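Driltard Hand, Set-up and Care Guide
Section 6: Checking the wrist view, the thumb and fabric contact

Do this section after the hand has been bolted to the arm and the cable check in Section 5 is complete. Repeat it whenever a finger, the thumb or the wrist camera has been changed. You will need a lint-free cloth, the Clendita hex key set and a piece of upholstery fabric with a tight, nubbly weave.

The wrist views below were taken over a wooden tabletop and against woven upholstery.

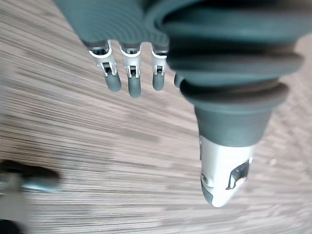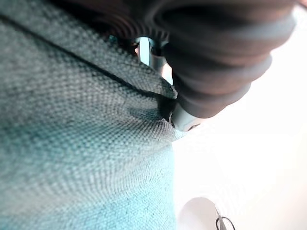

6.1 Open position over the table

1. Put the arm in slow mode and keep the stop button within reach.

2. Move the hand over a clear part of the tabletop with the fingers pointing down. Stop while there is still a gap between the thumb tip and the wood.

3. Open the live view in the Namitz control window. The thumb should stand large on the right, with the fingers farther off on the left. In the tabletop view above, the thumb reaches lower than any of the fingers. Yours should do the same.

4. Look for the silver joints under the knuckles. The fourth finger may be mostly hidden behind the thumb. This is normal and does not call for a camera adjustment.

5. If the thumb blocks more than one finger, loosen the camera bracket, turn it a little at a time and tighten it again. Do not bend the bracket by hand.

6. Save the view as the open reference. The default slot is 64.

Note: The parts nearest the lens will always look soft. Judge focus by the table surface in the middle of the view. Wood grain is good for this - a plain white surface is not.

6.2 Ribbed sleeves

1. Switch off power to the hand and wait for the status light to go out.

2. Look along each fold of the thumb sleeve, then along the ribbed section above the knuckles. Open the folds gently with your fingertips. Look for splits, flat spots and trapped fibers.

3. Wipe the folds with a dry cloth. If dirt remains, dampen the cloth with plain water and let the sleeve dry before power goes back on.

4. Check that the lower end of the thumb sleeve sits evenly all the way around. If one side has ridden up, ease it back down. Do not pull it with pliers.

CAUTION: Do not use oil, silicone spray or alcohol on the sleeves. Oil makes the material swell, and a swollen sleeve can catch in the thumb joint.

5. Check the slot in the metal thumb tip for lint. Lift lint out with a soft brush. Compressed air drives it farther in.

6.3 Fabric contact

1. Lay the fabric over a padded form so that it makes one long fold. Clip it at the back, where the hand will not reach.

2. Restore power. Select program 127 and set the contact force to its lowest level.

3. Bring the hand in slowly until a tip meets the edge of the fold. Stop the arm as soon as the fabric begins to give. A slight dent with shadow under the tip is enough, as in the upholstery view above.

4. Hold that position and read the contact value. If it drifts, back the hand off, run the zero routine and try again.

5. Check the live view for glare. A pale background can wash out, and this is acceptable as long as the weave next to the tip is still sharp enough to read. If the weave is lost as well, lower the exposure one step.

6. Open the hand fully before moving the arm away. Pulling back with the hand closed can snag loops in the weave and strain the tip.

CAUTION: Keep loose cables out of the path of the arm. Route them behind the work area before starting program 127.

6.4 If the check fails

Error 158 at power-up: the thumb has not found its end stop. Switch off, look for a sleeve fold caught at the joint, and free it. If the error comes back, stop using the hand and return the thumb unit for service.

Contact value stays at zero: reseat the plug at the wrist. Check that the correct hand is selected in Namitz - the left and right hands use different tables.

View is tilted compared with the saved reference: the camera bracket has slipped. Tighten both screws and go through 6.1 again from step 2.

Fabric slips off the tip: clean the tip and raise the contact force by one level. Do not go up more than 2 levels for woven fabric.

Write the result in the service log with the program number and the force level used.

Related sections
Section 5: Wrist cables and plugs
Section 7: Saving grips for soft goods
Section 9: Changing a thumb sleeve
Fitting the hand to a Yao arm
Namitz error list
Clendita spare parts and tools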